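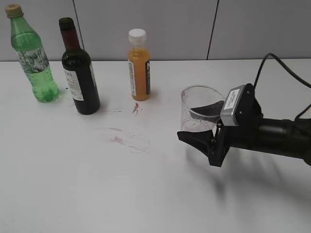
Plastic and glass need different handling before you take the labels off.

Removing Labels From Bottles

Most labels come off with warm water and a little patience. The method depends on the bottle and the glue, so sort your bottles before you fill the sink.

Plastic soda bottles

Empty the bottle and rinse it with cool water. Hot water will warp thin plastic. Many soda labels are a wraparound film held by one strip of glue at the overlap. Find the overlap, lift a corner with your fingernail and pull slowly around the bottle. Rub what's left with cooking oil, wait ten minutes, then wash with dish soap.

Glass wine bottles

Cut off the foil first if you plan to reuse the bottle. Run a small knife under the lip and peel downward.

Fill a sink or bucket with hot tap water and add half a cup of washing soda. Fill the bottle too, or it will float. Leave it for 30 minutes. A paper label often slides off in one piece. If it doesn't, scrape it with a plastic scraper held flat.

Some newer labels are the self-stick kind and water does nothing to them. For these, fill the dry bottle with hot tap water, let it stand five minutes and peel from a corner. The heat softens the glue.

Leftover glue

Mix equal parts baking soda and cooking oil into a paste. Spread it on, leave it for an hour and wipe it off with a rag. Wash the bottle twice afterward or new labels won't stick.

Drying

Stand the bottles upside down in a rack overnight. Narrow necks dry slowly, and a 1000 ml bottle can still have drops in it the next morning. Don't cap anything until the inside is clear.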